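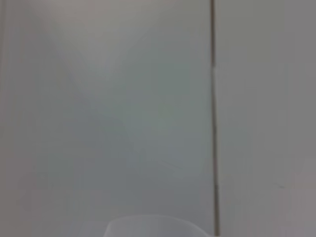 Cedby says stalled robot was 'never a risk'. Staff want to see the log

A robot arm stopped with its wrist camera a short way from a flat grey panel at Cedby's Cedemgate site, and the company would like everyone to know that this was the safety system doing its job. Perhaps it was. So far we have only Cedby's word for it.

The arm, sold by Tristetti, had been moving stock between two benches when it left its planned path and carried on towards the panelling. It came to a stop and stayed there for 58 minutes while staff waited for someone with the right password. No one was hurt. Work on the other benches was halted as well, and 395 orders went out a day late.

In a statement on Thursday, June 9, 2022, Cedby blamed "a brief loss of position data" and said there had been "no danger to staff at any time". It did not say how fast the arm was moving, how far off course it went, or whether it stopped by itself or because a worker hit the red button. We asked all three questions. The reply was the same statement again, with a new first line.

Fotini Rallis, who works on the late shift, says the button was pressed. "I heard it go and then I heard the shouting," she said. "If the robot was going to stop anyway, fine, show us the log."

The log exists. Kashyap, the firm that looks after the software, confirmed that the arm records every movement, but said the file belongs to its customer. Cedby says it is "under review" and has given no date for sharing it.

This is the second such fault at the site. The first, in December, was put down to a loose cable and was followed by a promise of weekly checks. Demetrius Kasprzak, a safety rep at Cedemgate, has asked for the check sheets and been given two of them.

"They may have done the rest," he said. "I'd like to believe it - but a sheet takes a minute to print."

The arm, unit 2612, was back at work the next morning. Cedby says its top speed has been lowered for now, though it would not say to what.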